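### 3.2 Reading the river terraces at Ellstead

The terraces above Ellstead are the most rewarding landforms in our study area, and they gave us far more than we had hoped for. Seen from the valley road they look like a simple staircase. On foot the upper tread breaks into short, tilted pieces, each with its own cap of gravel, and it took us most of the first season to see that these pieces had once joined up with the bench at Endmont.

We walked the full length of the upper tread and sampled at 238 points, recording the height, the slope and the size of the largest pebble within reach. Pebble size drops steadily downstream until the side valley at Cernimcombe, where it jumps back up — a lovely, clear signal that the side stream was once carrying much coarser material than it does today.

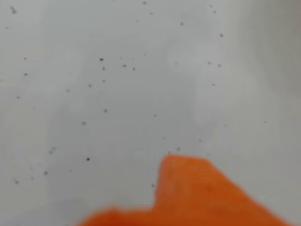 Department of Physical Geography, Landforms and Rivers Group

**Figure 2.** Orange gripper finger, out of focus, against a pale gray surface.

The jump at Cernimcombe matters because the older map by Baumgart and Stüber draws the two terraces as separate features of different ages. Our heights don't support that. Once the tilt is removed, the Endmont bench and the upper tread fall on one line, with only 11 points sitting clearly off it. All of those lie below the old quarry, where the ground has slumped.

We were especially pleased with the soil pits. Kuhlmann dug the deepest of them 400 m upstream of the stream junction and found the same red clay layer that caps the gravel at Endmont (it is hard to miss, and it sticks to everything). A matching layer on both sides of the side valley is strong support for a single surface, later cut in two by the stream.

The lower tread is a different story, and its age is still open. We return to it in Section 4.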